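The Two Seconds Before the Fingers Close

A small software team in Gerndale has spent the year teaching a cheap arm to wait, and to know why it is waiting

Most people who visit the workshop of Ernodari look first at the arm. It is a small thing, white printed plastic with hobby servos, and it makes a noise like an electric toothbrush. The people who work there would prefer that visitors look at the screen beside it, where a column of short text lines scrolls upward. Each line is a decision. "Target seen." "Target seen, angle changed." "Hold." "Hold." "Hold." Then, after what feels like a long time, "Close."

I came to Gerndale in January to write about those holds. I had read a short note from the firm in which they claimed that their new control software, which they call Flerkness, made a cheap arm behave like a more expensive one. I have read this claim many times from many firms, and usually the expensive part is hidden somewhere, in a very good camera or in a very patient student. So I asked if I could come for a day and watch, and they said yes, if I would bring my own lunch.

Ernodari occupies the upper floor of an old seed warehouse near the river. The stairs are steep and the heating is weak. They write software for other people's machines: packing lines, a laboratory that sorts sample tubes, one bakery. The small arm is where they try things first. If the software breaks something on the small arm, the replacement part is printed overnight and the cost is almost nothing.

The task itself would not impress a child. A toy building brick lies on a table. The arm must find it, come down over it, grasp it, carry it to a basket and let it go. Then there is another brick. What makes it useful to the team is that each part of the software must do its own work, and each part can fail in its own way, and with such a simple task it is possible to say which part it was.

How a bad grasp happens

The older version of the software worked in a straight line. A camera took a picture, the perception program found the brick and gave its position and its angle, the planner made a path, and the controller followed the path to the end. Then the fingers closed. After the first picture the arm was, in practice, blind. It believed what it had been told at the beginning.

This is a normal way to build such a system and it works well when the arm is stiff and exact. A factory arm that is told to go to a point will go to that point. A cheap arm will go near it. The gears inside small servos have some play, the plastic links bend a little under their own weight, and the error is not the same when the arm comes from the left as when it comes from the right. At the start of the project the team measured this and found the fingertips could miss by more than the width they had to spare on each side of a brick.

One can buy a better arm. One can also calibrate, and they did, for weeks. They had a table of corrections for 111 positions over the work surface, and for a few days everything was beautiful. Then a servo was replaced and the table was worth nothing. The engineer who made it told me she keeps the file still, in a folder called "museum".

Looking again, later

Flerkness begins from another idea. It accepts that the arm will be in a wrong place, and it spends its effort on finding out how wrong, as late as possible. The planner brings the gripper to a point above the brick and stops there on purpose. They call this place the porch. At the porch, the perception program runs again, but now it has a different question. It does not ask where the brick is on the table. It asks where the brick is compared with the two fingertips, which the camera can also see.

This is an easier question, and I needed some time to understand why. If the camera is a little wrong about the whole table, it is wrong about the brick and about the fingers in nearly the same way, and when you subtract one from the other the mistake mostly goes away. The controller then makes a small move, the camera looks again, and so on until the difference is small enough or until two seconds have passed. If the time is over, the arm goes back up and the planner must try another approach.

The tan pads on the fingertips help here. They are a different colour from the white plastic, and the program is trained to look for them. A version with white fingers was tried earlier and the program lost them against the wall each time the gripper was raised.

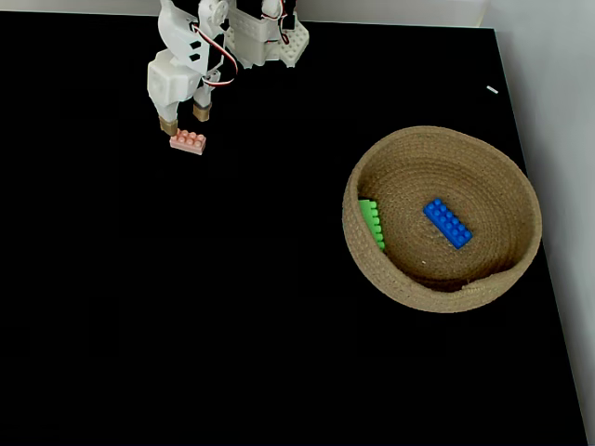
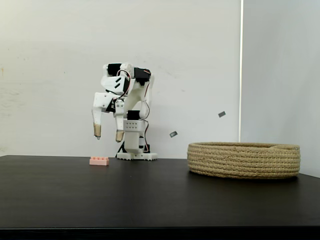

The pink brick on the table, with the fingers still open above it.

Two views and one opinion

Watching from one side only, it is difficult to judge how high the fingers are. I made this mistake myself several times during the day, and was sure the arm would hit the table when it was still well above it. A program with one view makes the same mistake. So Flerkness can take images from more than one direction and must bring them together into a single opinion about where things are.

They run the images at 1080 lines, which I was told is more than the brick needs and less than the fingertips would like. The larger trouble is time. If one image is older than the other by even a short moment, and the arm has moved between them, then the program sees the fingers in two places and makes an average, and the average is a place where the fingers never were. For a large part of last spring the team believed they had a problem in the controller, because the arm was trembling at the porch like a nervous animal. The controller was innocent. It was receiving positions that jumped forward and back, and it was following them faithfully.

The repair was not very glamorous. Every image now carries the time when it was taken, every servo reading also carries its time, and a small program in the middle refuses to combine things that are too far apart. It would sooner give no answer. When there is no answer, the controller holds. A good part of those "Hold" lines on the screen are this: the software knows that it does not know, and it stays where it is until it has something better.

I asked if customers like to see a machine that hesitates. The answer was that customers do not like it at all, in the first week. The sample tube laboratory asked if the hold could be removed. It was removed, for one afternoon, and then they asked to have it back.

The basket is the hard part

During lunch I said that the basket must be the easy half of the task, since one only has to open the fingers. This was received with some silence.

The basket is woven from coiled rope, it is round and shallow, and it was chosen because it is annoying. Its rim is not perfectly even. It has no flat wall and no clean corner, so a program that likes boxes cannot describe it well. Its colour is also not very far from the colour of the fingertip pads, and when the gripper passes over it, the perception program has to separate tan from tan. The first time they used it, the program announced with great confidence that the arm had a great many fingers.

There is also the matter of the bricks that are already inside. A brick in the basket can lie flat or lean against the side, and a leaning brick has its studs turned sideways, so it does not look like the same object to a program which has mostly seen bricks from the top. The planner needs to know about them for one reason: it should not let a new brick fall where it could bounce out again. And it must never decide that a brick in the basket is the next target. An early version did this. It worked through a whole night, taking one brick from the basket and putting it back in, and in the morning the log reported a very high rate of success.

Now the basket is described to the planner as a region with a rule. Anything whose centre is inside the region is finished. The edge of the region is drawn a little wider than the rim, and the drop point is chosen again each time, away from whatever is lying there. I found it a pleasure to read this part of the code, which they showed me on the second screen. It is short, and the comments are written in full sentences.

Reading the log

The part of Flerkness that the team is most proud of does not move anything. It is a tool called Rizvi, which records each attempt and lets a person walk through it afterwards, one decision at a time. On the left are the images, on the right are the lines of text, and at the bottom is a curve for each joint. If you put the cursor on a "Hold", it tells you which rule asked for it.

Before Rizvi, when a grasp failed, the discussion was about who had the best memory of what had happened. Now there is a habit of sitting down with tea and going through the failures from the day before. They keep the last 80 attempts open for this, and older ones go to storage. I sat with them for this meeting and watched a failed grasp eleven or twelve times. The left finger hangs a little lower than the right one, the gripper comes down, the lower finger touches the top of the brick and pushes it away. Seen at normal speed, the arm looks simply clumsy. Seen step by step, one can find the exact line where the program accepted a tilt that it should have corrected.

The correction was written while I was putting on my coat. A new check compares the height of the two fingertips at the porch, and asks the wrist to turn a little if they are too different. It needed nine lines. Testing it would need the rest of the evening, because a new check can also make the arm hold forever, and that is a failure too, only a quieter one.

What is still missing

I should write also about what the software cannot do. It does not feel anything. The fingers close until the servo reports that it is working harder than it should, and the program takes this as proof of a brick. A finger pressing against the table gives nearly the same signal. The team would like to add a proper sensor in the pads, but each sensor means another wire, and the arm already carries enough of them along its side.

It also does not like surprises in the light. In the afternoon the sun comes through the high windows and the dark table begins to shine in patches. The program holds more often then. On the wall by the door there is a paper chart where somebody has coloured the bad hours in yellow, and at ten past three, just as the chart promised, the scrolling text on the screen slowed down and became a long row of the same word.

An engineer got up and pulled the blind. After a moment the arm went down to its brick.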